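Category: Student Projects > Engineering and Computing

Can a Machine Put the Washing Away Yet? Project Report, Sastbridge

5/10/18

Summary

Our project asked whether a two-armed robot can deal with a small pile of clean clothes as well as a person can. We chose laundry as the main task and left washing up for a later group. The short answer is that it can do parts of the job, slowly, with somebody standing by. Shirts were the easiest item and socks were the hardest.

1. Background

Most homes already have machines that wash and dry clothes. Folding is still done by hand. Cloth is awkward for a machine -- it has no fixed shape, it hides its own edges, and it moves when the thing next to it moves. A box on a factory line has none of these problems, and that explains why factories were automated first.

The software we used is called Cliltedo. It was written by earlier students on the course and we changed only the part that picks where to grip. We kept a log of every attempted grip from March onwards, and it holds 3,789 entries.

2. The task

Each run starts with clothes left unfolded on the table. The arms have to separate them, fold the larger items and leave them in one stack. Socks are done last. Other objects stay on the table during a run, as a bedroom or utility room is rarely clear.
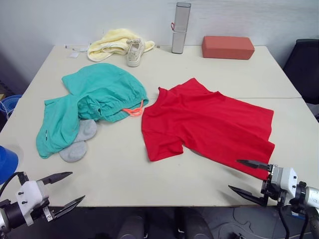
Figure 1. Red T-shirt, teal garment and grey socks on the table, with a towel and a shoe behind.

The main difficulty with a layout like this is overlap. When one item is partly under another, the program has to decide which one it is looking at, and a grip in the wrong place can bring both up together. We wrote a rule that the top item must be moved first. It helped, but it made the runs longer.

3. Results

Of the 3,789 logged grips, 2,363 were marked good, meaning the fingers closed on the intended item and kept hold of it. Shirts did well. They are large and lie fairly flat, so a poor first grip can often be put right by the second arm. Trousers and shorts came next. Drawstrings caused trouble early on, as the program sometimes took a bright cord for the edge of the cloth.

Socks were poor throughout. A sock has to be held at both ends before it can be straightened, and the two arms must come close together to do it.

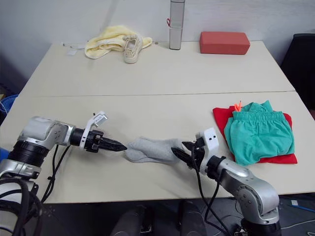
The pull is also hard to set. Too little and the sock stays bunched, too much and one end slips out. We had no force sensor in the fingers, so we set the distance between the grippers by hand for each kind of sock. A person does this without thinking and changes it as they go. We think a sensor would make more difference here than any change to the program.

4. Could it be used at home or in a shop?

Not at home, in our view. The arms take up too much room and someone has to watch them. A shop is a better fit. The Naidu laundry let us time its staff for a morning, and the folding there is mostly one kind of item, again and again, at a bench. A machine that only did shirts might earn its place. It would still be slower than the staff were.

5. Further work

We would like to add pairing, which we did not attempt, and to repeat the tests under the lights at the Prollilley site, where the shadows are stronger. Pale cloth on a pale table also needs its own set of tests.

Comments (3)

foldingchair: Good to see the bad results left in. Did you try thicker socks? I'd expect walking socks to be easier to grip.

m_second_year: We had the same problem with cords last year. We ended up masking out orange completely -- crude, but it worked for us.

Laundry worker: I can do a shirt in a few seconds so I'm not worried yet. Let me know when it can do fitted sheets.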